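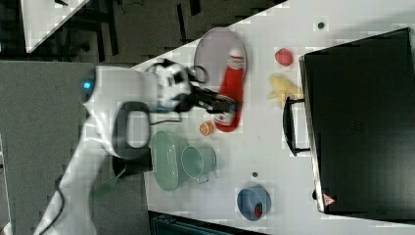

Flernwood Condiment and Tableware Word List

Release 8
Last revised April 6, 2025

Summary

The Flernwood list is a plain-text collection of household words for condiments, serving dishes and table items, as they appear in printed community cookbooks. Each entry records the word, its spelling variants, the region of the source and a short usage note. The list is maintained by the Doolan Language Archive and is intended for editors, librarians and teachers of American English.

Contents

The current release holds 391 entries drawn from about 300 cookbooks. All of the books were printed before 2000. Each book was read in full by one reader, and a second reader checked the entries against the page. Recipes themselves are not reproduced.

Files

entries.txt - one entry per line, fields separated by tabs
sources.txt - short titles, places of printing and shelf marks
variants.txt - spelling variants linked to a main entry
CHANGES - corrections made since the previous release

All files are encoded in UTF-8. Line endings are Unix style.

Fields

term: the main spelling, in lower case
class: condiment, dish, utensil or other
region: the state in which the source was printed
note: free text, usually a single sentence
source: a key that matches a line in sources.txt

An empty region field means that the place of printing could not be established. It should not be read as "used everywhere."

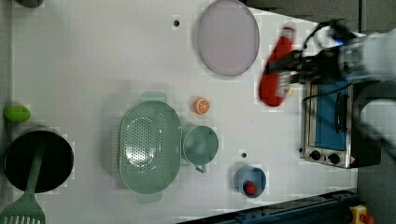

Table items, including a large round plate (class: dish).

Treatment of Overlapping Terms

Many sources use "plate," "platter" and "charger" for the same piece. The list follows the wording of the source in every case and does not attempt to correct it. Where a single book uses two words for one item, both are entered and joined in variants.txt. "Catsup" and "ketchup" are treated as variants of one term. "Relish" and "chowchow" are kept apart.

Brand names used as common nouns are entered only when the source prints them in lower case.

Known Limits

Church and school cookbooks make up most of the sources, and restaurant usage is poorly covered. Books in the Busmont deposit arrived without their covers, so several dates in that group rest on advertisements printed inside. Users who need firm dates should leave out any source key that begins with BU. 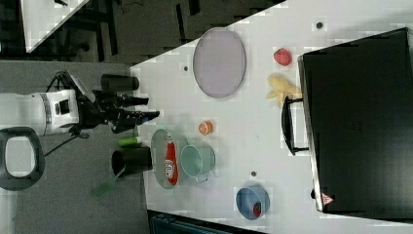

White table with dishes.

Use and Citation

The list may be copied and adapted for any purpose, provided that the source is named. Please cite it as: Doolan Language Archive, Flernwood Condiment and Tableware Word List, Release 8.

The Drirko conversion script, which earlier releases required, is no longer needed and has been removed from the package.

Corrections

Corrections should quote the term, the source key and the page. They are reviewed each August and applied in the following release. Proposals for new sources are welcome - a scan of the title page is sufficient for a first review.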